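Groto Forums > Cloth, Paper & Glue > Bunting and party stuff
Thread: Orange pennants, fraying, and my declining patience
Started by billum_bruno, January, 7:42 pm
14 replies – 250 views – 2 shares

billum_bruno
I agreed to make bunting for my niece's school fair. Long skinny pennants, all orange, because the fair committee voted and orange won. I bought a cheap roll of thin orange stuff and I've been folding the left edge over to make a narrow hem before I stitch or glue or swear at it. The fold looks lovely for as long as I'm looking straight at it. Then I go get coffee and the thing has relaxed like a guy on a cruise.

Also the cut edges are going fuzzy. Do I hem both long sides, or one, or do I move to another town?

wlins
What is it, fabric or paper? You said "stuff." I need more than stuff.

billum_bruno
The label said "decor sheet." It was in a bin with other decor sheets. It has little fibers coming off the edge, if that helps.

wlins
It helps a little. Could be a thin nonwoven, could be one of those fibrous papers, could be actual cloth with a lot of sizing in it. Snip a scrap and put it in a glass of water. If it goes to mush you have your answer and a glass to wash.

Lucimara Q.
Please don't hem both sides of a long pennant. You get a fat lump at the point where the two hems meet, and a fat lump is the one thing everybody sees from the ground. I've made 10 strings of these for my building and the skinny ones are always the worst. Hem one side if you must, leave the other raw, run a thin line of glue along it and wipe off the extra with your finger.
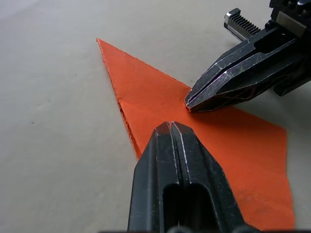
As for the fold not staying put, crease it from the wide end and work up to the point. If you start at the tip you're dragging a tiny triangle around the table and it will skate on you. Press with the back of a spoon. I would tell you to iron it, but you don't know what it is, so I won't.

billum_bruno
Spoon noted. My wife has asked which spoon. I told her it was a forum matter.

galli_b
Going to disagree with Lucimara on the hems. I do both sides and trim the lump. Fold the left, fold the right, then snip the extra layers out of the tip on a slant before you glue anything down. Takes a second per pennant and they hang dead straight. One hemmed side and one raw side means the hemmed side is heavier and the whole thing curls like old lunch meat.

Lucimara Q.
Mine don't curl.

galli_b
Yours are indoors.

Lucimara Q.
They're in a stairwell with a broken window, Brunello. They see more weather than you do.

wlins
I'd like to propose not hemming at all. It's a school fair. The kids will be looking at the cake. Pinking shears, done, home by dinner.

billum_bruno
I priced pinking shears and then I sat down for a while.

wvasconcelos
Watch the long straight cuts more than the hems. If one edge comes off the roll at an angle and you square everything to it, each pennant leans a little more than the last and by the end of the string they're all pointing at the parking lot. Cut a template out of cardboard. I used the back of a Leite carton box and it lasted me 2 fairs.

And work on something pale. Orange on our old brown kitchen table, I couldn't see a crease to save my life. On light gray the doubled strip gives you a thin dark line and you can tell right away if it's wandering.

billum_bruno
Update, 10:15 pm. The scrap survived the water, so it's probably not paper. It did let go of some orange, so the glass is now festive. I tried one pennant each way:

One hem, glue on the raw side (Lucimara): flat, a bit stiff, good point.
Two hems, trimmed tip (Galli): hangs straighter, but I snipped too far and it now has a sort of beak.
No hem (Lins): fast – and shedding on the dog.

galli_b
The beak is user error.

Lucimara Q.
I'm not going to say anything.

wlins
The dog looks better in orange anyway.

billum_bruno
Going with one hem, and I'll put Galli's on the end by the bathrooms. If any of you have opinions on how to space them on the string, please keep it under a page.

galli_b
Two fingers apart.

Lucimara Q.
Touching.

Billum Board Services, Groto Forums
Contact the moderators | Copyright Groto Forums | Back to top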